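Home | News | Products | Planning Tools | Investors | Contact

Wurnard opens budget planning service for home and light-commercial robots

4 min read 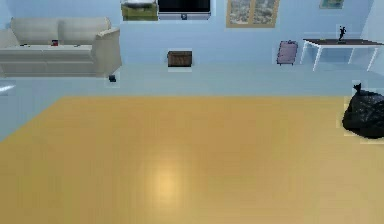 March 15, 2026. Wurnard today opened Drerka, a planning service for buyers who need to put a number on a robot purchase before the purchase order goes out. Open now to housing operators, assisted living groups, short-stay rental firms and anyone else shopping for tidy-up and fetch robots. Sign-ups through the Wurnard site. No hardware purchase needed to use it.

The short version: buyers tell Drerka what rooms they have and what jobs they want done. Drerka runs those jobs in simulated rooms, then hands back a budget sheet. Machines, chargers, spare parts, floor prep, staff hours, service visits. One sheet, line by line, in a format most finance teams can drop straight into there own template.

Why now

Buyers have been asking. The same call comes in to our sales desk over and over: we have a grant or a capital line, it closes end of quarter, how many units do we need and what else are we forgetting. Usually the "what else" is the bigger half of the talk. A robot that can cross a living room may still need a wider path past the sofa, or a second charger, or somebody on shift to take over when it stops.

Until now we answered with a site visit. Site visits are slow and they cost money. Drerka moves the first round of questions to a simulated room, so the visit comes later and has a shorter list.

What's in the service

Room library. 226 simulated layouts at launch, mostly living rooms, bedrooms, shared lounges and small offices. Ordinary furniture: sofas, tables, stools, chests, TVs. Loose items too, down to a tied garbage bag on the floor. Buyers pick the layouts closest to what they have. Custom layouts are quoted seperately.

Job list. Pick up, carry, put away, go around. Buyers set how often each job runs and how long it's allowed to take.

Budget sheet. Covers 4 years by default. Purchase and lease shown side by side, same jobs, same rooms. Spares and service on their own lines, not buried in the unit price.

Revision rounds. Up to 7 per plan. After that a new plan fee applies.

What it won't do. Drerka is a planning tool. The rooms are drawn simple on purpose, surfaces are cleaner than real life, and a simulated run is no promise of what a machine will do on your carpet. Final unit counts still get confirmed on site before Wurnard will sign a supply contract. Please don't send a draft sheet to your board marked as a quote, it isn't one.

Early users

Zimlow, which runs furnished rental units, used a pre-release version to plan its spring equipment buy. 97 units in the plan, all one-bedroom or studio. Zimlow had budgeted for purchase only. After two rounds it moved part of the order to lease and added a line for replacement grippers that had been missing from the first draft. Delivery is being scheduled in stages, so the first machines can be checked before the rest are paid for.

Won, our service partner, supplies the hourly rates used in the maintenance lines. Rates are refreshed each quarter. Buyers with their own service crew can swap in their own rates, and we'd suggest doing that early, it changes the lease math quite a bit.

Pricing and availability

Per-plan fee, billed at sign-up. Fee is credited in full against any Wurnard hardware order placed within the same fiscal year. Public agencies and non-profits can ask for split billing across two budget years. Price list on request from the sales desk.

Available in English only at launch. More layouts coming, kitchens first. Stairs are not supported yet and we have no date for that.

Buyers with a quarter-end deadline: get the room list in before the last week of March. Plans recieved later than that go in the next queue. Have ready your door widths, floor types, outlet locations, and the name of whoever signs off on the spend.

About Wurnard

Wurnard sells and supports indoor robots for homes, rentals and care settings, and makes planning software for the people who have to pay for them.

Press and sales inquiries: use the contact form, pick "Drerka" from the menu.

Contact | Privacy | Terms | © 2026 Wurnard. All rights reserved. | Back to top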